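Marking Out a Grid Work Surface for a Shared Robot Arm
Erevcombe Community Workshop: Member Guides
Last revised 2021-11-25

This guide sets out the procedure for covering and marking a bench so that a small robot arm can pick up and place objects at repeatable positions. It applies to the arm bench at Erevcombe and may be adapted for a home garage with a solid table. Members must have completed the arm induction before beginning Step 4.

Materials
Brown kraft paper, 900 mm wide, on a roll
Dark blue tape
Steel rule and carpenter's square
Utility knife with a fresh blade
Soft pencil
One shallow plastic bin and one light test object

Step 1. Clear and clean the bench
Remove all tools and wipe the surface with a damp cloth. Allow it to dry fully. Grit left under the paper will show through as a bump and may tip small objects.

Step 2. Lay the paper
Unroll the paper from the far end of the bench towards the operator. Secure the far edge first, then smooth by hand from the centre outwards. Light creases are acceptable. A fold that stands up from the surface is not, and the sheet should be lifted and laid again.

Step 3. Tape the grid
Pencil the lengthwise lines first and tape over them in single, unbroken runs. Add the crosswise lines afterwards, checking each against the square. Press the tape down firmly at every crossing. On the Erevcombe bench, allow around 86 minutes for Steps 1 to 3 when working alone.

Step 4. Set the reference positions
Using the teach pendant at reduced speed, bring the gripper over the middle of a cell, pointing straight down, and save the position under the cell's row and column. Place the test object in the cell and lower the gripper slowly until the fingers sit either side of it. A toy car is a suitable test object, as its direction is easy to read and it will show any sideways push. The bin should be placed in a cell of its own, well within reach of the arm.

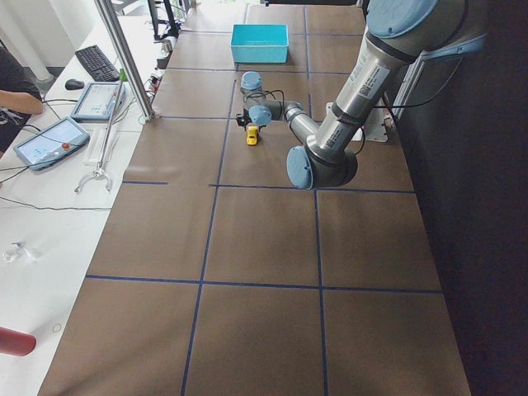 Repeat for each cell in use. Cells beyond 700 mm from the base of the arm should be left out of the program, as the Ernholm bracket fitted to our bench has a small amount of flex at long reach. Keep one hand near the emergency stop whenever the arm is moving, and keep all cables outside the taped area.

Step 5. Run the check program
Load the program named OKOTH from the shared folder. It visits each saved position, pauses, and returns to the start. Run it 3 times. If the gripper stops off-centre in one cell, re-save that position. If it is off in every cell by the same amount, the paper has moved and Step 3 must be repeated.

Replacing the paper
The covering is to be renewed when the tape lifts or the paper tears. Replacement rolls are ordered through the Brurnport store, and the next order will be placed in December. Record any change to the grid in the bench log before leaving.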